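Tula Gingham Table Cloth, Black and Cream

Tables & Picnic > Cloths > Checks

We have been waiting for the Tula to come back since April, and it's finally on the shelf again in the color everybody asked for. Black and cream, a proper gingham, the kind of check that makes a plain table look like somebody is about to bring out cake. If you already own the red one you know the cloth. If you don't, read on, there's quite a bit to like!

What it is

The Tula is a woven cotton cloth with the check in the weave, so the pattern shows on both sides and you can flip it over when the kids have had a go at one face with jam. The hem is double folded and stitched all the way around, with squared corners. It has some weight to it (more than the thin printed cloths that come folded in a plastic sleeve) and it hangs nicely over the edge of a table without sticking out like a tent.

Rusnák weaves it for us, and they've been making our checks from the first season. They changed the cream yarn over the winter to a slightly warmer one. I like it better. The old cream could look a little blue under kitchen lights, and the new one sits well next to wood, enamel, white plates, pretty much anything.

Colors on top of it

My favorite thing about the black and cream is how well it takes color. A red check argues with half the things you put on it, but this one lets you pull out every odd cup you own. Pink, bright blue, tan, dark gray, a white paper one with a green leafy print, and they all look like they belong at the same party. I'm a big believer in mismatched cups, partly because I've never managed to keep a full set together, and a strong plain check is what ties them up.

It's just as good with flowers or a big bowl of something. For a birthday table I'd go with bright cups and white napkins and leave it at that.

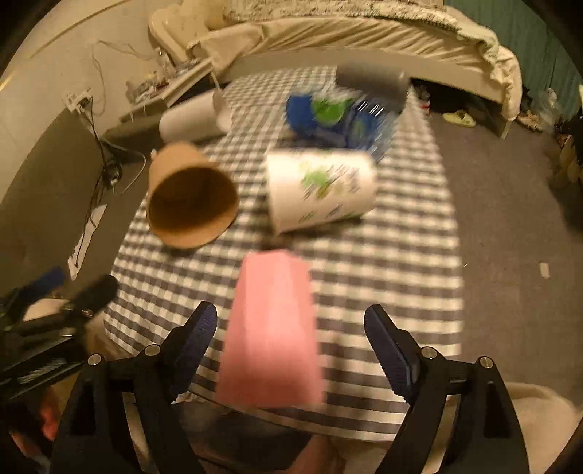 Sizes

Small: fits a card table or a square table for four
Medium: seats 6 with a decent drop on all sides
Large: seats 10, or two folding tables pushed together end to end
Runner: goes down the middle of the medium or large, or across a sideboard

The checks are the same size on all of them, so you can put two cloths end to end on a long table and overlap them by a few squares. Line up the black bars and the join is hard to spot from a chair. Mbali Mahlangu did this for her sister's engagement lunch with two mediums and a runner over the seam, and I've been recommending the runner trick to everyone ever since.

Measure your table before you order, please. Add the drop you want on both sides, so twice, once for each end. We get more exchanges over that than over anything else.

Washing

Machine wash warm with similar colors. The first wash should be on its own. Expect a little shrinkage that first time, mostly along the length, and we cut the cloths generously to allow for it. Tumble dry on low or hang it up; if you hang it, give it a good shake first and fold it over the line along one of the stripes so any crease lands where you won't see it.

Iron while it's still slightly damp if you want it really crisp. I don't bother for the garden. For a dinner I do, and it takes a hot iron very well.

Coffee and tea rinse out easily if you get to them the same day. Candle wax: let it harden, lift off what you can, then brown paper and a warm iron. Skip the bleach, it turns the black a sad brownish color.

Using it outdoors

It's a table cloth first, but plenty of people take theirs to the park. On grass it's soft to sit on and big enough to spread out on in the large size. It isn't waterproof, so put something under it if the ground is damp. On a windy day you'll want clips or weights at the corners. The Trendard cloth clips (sold separately, set of 6) open wide enough for a thick picnic table top and grip well through the double hem. Paper cups want something in them before the breeze gets up, of course!

If you do eat outside a lot, look at the Hokunton carry strap too. It holds a rolled medium or large and goes over your shoulder, which leaves both hands for the cooler.

Matching pieces

Tula napkins, black and cream, sold in packs of 4
Tula runner, black and cream
Tula tea towel, same yarn, smaller check
Tula bench pad cover, black and cream (back in stock in a few weeks)

The napkins come from the same weaving as the cloths, so the cream matches. If you have napkins from the earlier run, the cream will be a touch cooler than the new cloth. Side by side you can see it, scattered around a table with food on it I doubt you would.

Questions we get a lot

Does the black run? It can let go of a bit of dye in the first wash, so keep it away from your white sheets that one time. After that it's been fine for us through 22 washes on the store cloth, and the cream is still cream.

Will it work on a round table? Yes, the small one looks lovely on a round table with the corners hanging down in points. For a larger round table, go with the medium and tuck the longer ends under if they bother you.

Can I get it cut to a special length? We can do that on the large only, for a small hemming charge. Leave the finished length in the order notes and allow roughly 7 extra working days. Cut cloths can't be exchanged, so measure twice.

Do you sell the cups? No, we only do cloth and the bits that go with it. Try your own cupboards first.

Orders and returns

Unwashed cloths can come back within 22 days in the original band. Swatches of all the Tula checks are free, one set per household, and they're big enough to show a full repeat of the pattern.

Page updated Sun 12 October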